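Storing wool jumpers over the summer without them losing shape

Mieke Leemans
Member, Bomholm

I have more jumpers than drawer space and every autumn they come out creased, stretched at the shoulders or smelling of cupboard. Last year I found two small holes in a grey one as well. The mustard cable knit is the one I care about most. It is heavy and I don't want to ruin it.

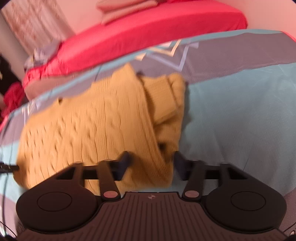

The mustard jumper on the bed

Should I wash everything before it goes away, or is airing enough? And do vacuum bags do any harm? The wardrobe is a Coste with a hanging rail and one deep shelf, so most of them are on hangers at the moment. The flat gets to 30 degrees in July, if that matters.

Femke De Smet
Regular contributor

Wash first. Moths go for wool that has skin, sweat or food on it, and marks you can't see in spring will have turned yellow by autumn. What I do:

Wash by hand in cool water with a wool detergent. I use Clomer but any will do. Don't rub.

Roll it in a towel and press the water out - no wringing. Then dry it flat, away from the radiator and out of direct sun.

Lay it out flat on the bed when it is fully dry and smooth the cables with your hands. Thick ribbing holds damp longer than the rest, so check the cuffs and neck. 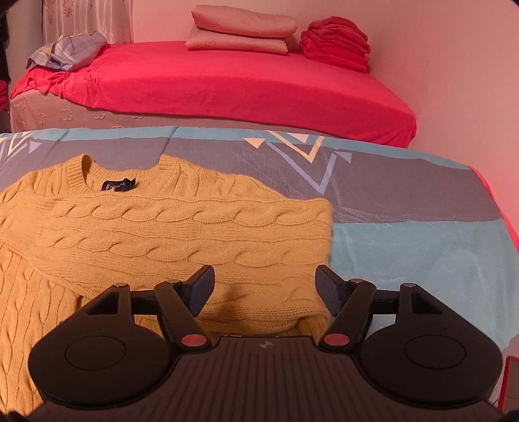 Fold the sleeves in across the back, then fold the body up in thirds. Heavy ones go at the bottom of the pile.

Put the pile in a cotton bag or a lidded box. An old pillowcase is fine. 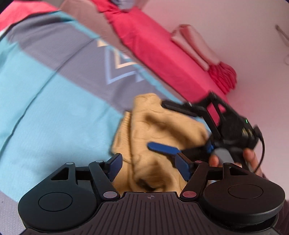 Photo: Femke De Smet

Take them all off the hangers, whatever else you do. A cable knit hung up for months will drop in length and get points at the shoulders. Cedar blocks are all right but they need sanding now and then, and they won't deal with moths you already have. For the grey one, seal it in a plastic bag and give it 2 weeks in the freezer before it goes near the others. 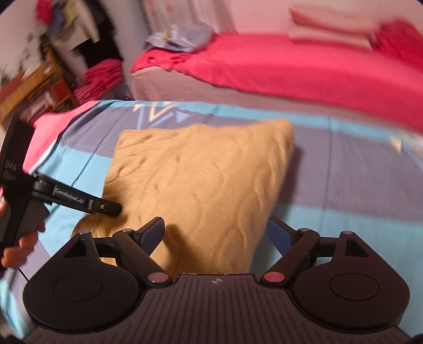

Posted with the answer above

Pevon
New member

I never wash mine, just put them in vacuum bags. 7 years and no moths. They do come out flat as a board and the thick ones need a day or so to recover. Wouldn't do it with anything expensive.

Mieke Leemans

Thank you both. I'll clear the shelf and fold them, and the grey one is going in the freezer tonight.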